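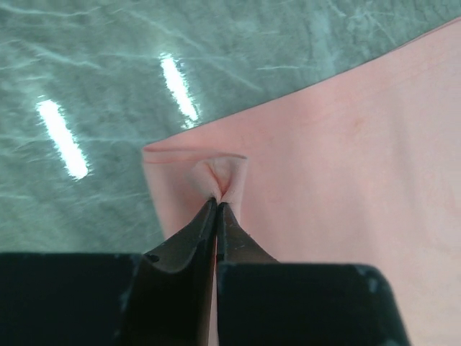 One reader wrote in that parallel jaws have no business on thin fabric, and that any fair comparison should have started with suction. Several questions below came out of that message.

## Gripper comparison FAQ

**Which grippers were compared?**
The Kestivov two-finger unit with tapered tips, and the Nepia suction head. Both ran on the same arm and the same controller, at the Clotdale bench.

**Why was suction dropped for cloth?**
Thin weaves leak air. The Nepia head held coated fabric but lost plain weave on most lifts. It stays in the test for film and card.

**How many grasps are in the log?**
3,482 in total, of which 2,103 are on cloth. Failed grasps are kept and tagged.

**What counts as a success?**
The fabric stays in the fingers for eight seconds after lift. A fold that slips but does not drop is logged separately — see the slip column.

**Does a glossy work surface affect the wrist camera?**
Yes. Glare saturates to white and the segmenter may lose a pale hem next to it. Lock the exposure before each run.

**Can I use my own fingertips?**
Yes, if they fit the Tandwood mount. Recalibrate the closing width first. Firmware 29 or later is required.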